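Home | Posts | Allotment | About | Search

We use cookies to remember that you have already seen this notice. Accept | Manage

Giving up fizzy drinks, week 2

I have given up fizzy drinks before, usually for the length of an afternoon. This time I mean it, or at least I've told enough people that backing out would be embarrassing.

The trouble started when I added up the receipts. At one can a day, plus the ones I don't count because they were bought at Letport station, I was getting through 700 a year. I did the sum twice and then went and had one.

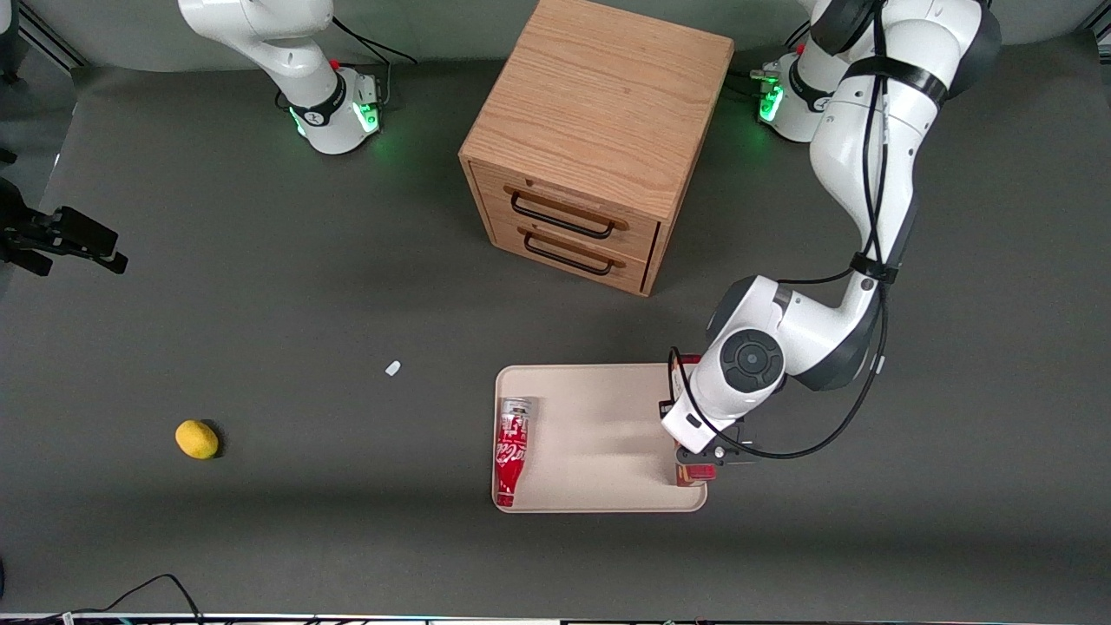

The headaches lasted until the weekend. After that came the boredom. Water is fine, but it has no opinions, and by four in the afternoon I want something that bites back. I've tried squash (too much like school), cold tea (too much like forgetting about your tea) and a ginger thing from Dredier that cost more than my lunch and tasted of candles.

What does work is lemon, a pinch of salt and very cold tap water, drunk quickly. I play Bach while I make it so that it feels like an occasion. The dog leaves the room.

I'm sleeping better, which is annoying, as my sister said I would. Next report in November if I haven't cracked.

Recent posts
The slow death of my kettle
26 jars of chutney and where to hide them
Walking to Letport the wrong way
Horus the cat flap: a review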